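In Praise of the Plain Kitchen

Tuesday, December 22, 2020

When my husband and I moved to Skirkstead, the kitchen was the room I apologized for. It had a stove, a sink, two drawers that stuck, and a counter just long enough for a cutting board and a cup of coffee. Friends would come in with their coats still on and I'd say, oh, we're going to redo all this, give us a year. That was 27 years ago, and I have rolled out a great many pie crusts on that counter since (some of them even good!).

I've been thinking about it because the renovation catalogs have been piling up again. We've all been stuck at home since spring, and I suppose that when you look at the same four walls long enough you start wanting different walls. My sister-in-law over in Lulach had her kitchen torn out in April and was washing lettuce in the bathtub for weeks. She loves the new one, and I'm happy for her, I truly am, but I notice she still makes the same bean soup in the same dented pot.

What I'd like to argue, if you'll bear with me, is that we ask too much of our kitchens and too little of our suppers. A magazine I picked up at the dentist's had 265 pages, and I don't believe I saw a single onion in it. There were faucets, and there were stools nobody's grandfather could climb onto, and there was page after page of stone. I came home wanting all of it for an afternoon, and then it was five o'clock and somebody had to peel the potatoes. 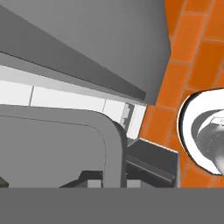 White tile, gray above, and a bit of orange wall.

Now, color I will defend to anybody. Paint is cheap and you can do it over a weekend with the radio on. Our own walls have been 4 different colors over the years, and the worst of them, a green that made everyone look seasick, cost us very little to cover up. A new range of cabinets is another matter. You pay for those a long time, and you feel you have to live up to them. I've eaten in kitchens where the cook was afraid to fry an egg on account of the splatter, and it made me sad, even though the toast was lovely.

The best meal I ever had was in a rented cottage at Tolosell, with one burner working and a window that wouldn't shut. We had fish, boiled potatoes, and a stick of butter, and we passed a single sharp knife around the table like the salt. I couldn't tell you what the floor looked like.

So if you have some money put by this winter and the catalogs are calling, I'd say buy a good knife first, and a heavy pot, and a gallon of whatever paint cheers you up. Cook on it for a year. The drawers will still be sticking when you get back to them. Mine are, and I've got rolls to get in the oven.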